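4.3 Dokumentation und Freigabe simulierter Greifszenen

Die in Abschnitt 4.2 eingeführten Prüfregeln setzen voraus, dass eine simulierte Szene vor ihrer Verwendung in einem Bewertungslauf vollständig dokumentiert vorliegt. In der Praxis der beteiligten Einrichtungen war dies bislang nur teilweise der Fall. Szenendateien wurden zwischen Arbeitsgruppen weitergegeben, ohne dass der Stand der Objektmodelle, die Reibungsparameter oder die Startstellung des Manipulators festgehalten waren. Die Leitlinie Stasow, deren überarbeitete Fassung vom 12. Februar 2022 dieser Arbeit zugrunde liegt, verlangt deshalb für jede Szene ein Begleitblatt und ein gerendertes Referenzbild.

Das Begleitblatt gliedert sich in einen geometrischen, einen physikalischen und einen aufgabenbezogenen Teil. Der geometrische Teil enthält die Lage des Roboters, der Arbeitsfläche und aller beweglichen Gegenstände in einem gemeinsamen Koordinatensystem. Im physikalischen Teil sind Masse, Trägheit und Kontaktparameter je Gegenstand anzugeben, auch dann, wenn der Gegenstand für die Aufgabe keine Rolle spielt. Der aufgabenbezogene Teil benennt das Zielobjekt, den zulässigen Ablageort und die Abbruchbedingungen. Angaben, die sich aus einer Voreinstellung der Simulationsumgebung ergeben, sind als solche zu kennzeichnen und mit dem Zahlenwert einzutragen.

Für das Referenzbild gilt, dass Manipulator, Greifer und sämtliche auf der Arbeitsfläche befindlichen Gegenstände erkennbar sein müssen. Die Szene in Abbildung 3 stammt aus dem Teilbestand Garkadby und gehört zur Aufgabenklasse »Ablegen in ein offenes Behältnis«.
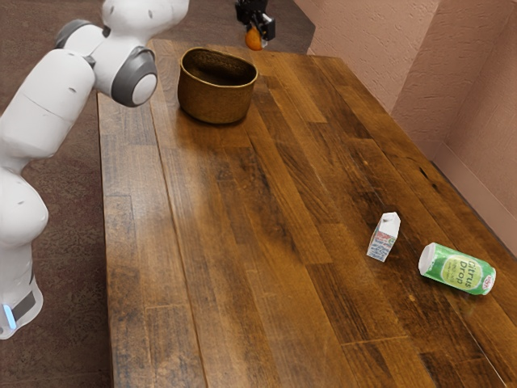

Abbildung 3: Simulierte Szene mit weißem Roboterarm, gegriffenem rundem, orangefarbenem Objekt und leerem Korb. Milchkarton und liegende Getränkedose sind nach Ziffer 5.2 der Leitlinie als Nebenobjekte zu führen.

Die Einstufung der Nebenobjekte erfordert besondere Sorgfalt. Ein stehender Karton und eine liegende Dose stellen unterschiedliche Anforderungen an die Kontaktsimulation, da die Dose bei einer unbeabsichtigten Berührung abrollen und die Arbeitsfläche verlassen kann. Die Leitlinie schreibt daher vor, die Orientierung jedes Nebenobjekts gesondert anzugeben und einen Lauf als ungültig zu werten, sobald ein Nebenobjekt vor der ersten Bewegung des Manipulators seine Lage verändert. Beschriftungen auf den Texturen, im vorliegenden Fall der Schriftzug »Citrus Drop« auf der Dose, sind im Wortlaut aufzunehmen, soweit sie lesbar sind. Bildbasierte Steuerungsverfahren können auf solche Merkmale reagieren, und ein Austausch der Textur gilt entsprechend als Änderung der Szene.

Zur Überprüfung der Anwendbarkeit wurden 200 Szenen aus den Beständen Garkadby und Parri nach dem beschriebenen Verfahren begutachtet. In 83 Fällen war das Begleitblatt bei der ersten Vorlage unvollständig. Von diesen betrafen 52 den physikalischen Teil, wobei überwiegend Kontaktparameter der Nebenobjekte fehlten. Die verbleibenden Beanstandungen verteilten sich auf fehlende Abbruchbedingungen und auf Referenzbilder, die nicht mit der hinterlegten Szenendatei übereinstimmten.

Die Freigabe einer Szene erfolgt durch eine Person, die an deren Erstellung nicht beteiligt war. Im Rahmen der Erprobung wurde diese Aufgabe von Greer Yule wahrgenommen; die Ablage der Prüfvermerke erfolgte im Dokumentationssystem Festico. Nach der Freigabe ist jede Änderung an Geometrie, Textur oder Beleuchtung mit einer neuen Versionsnummer zu versehen. Ergebnisse aus verschiedenen Versionen derselben Szene dürfen nicht in einer gemeinsamen Erfolgsquote zusammengefasst werden. Die Übertragung dieser Vorgaben auf reale Versuchsstände wird in Abschnitt 4.4 behandelt.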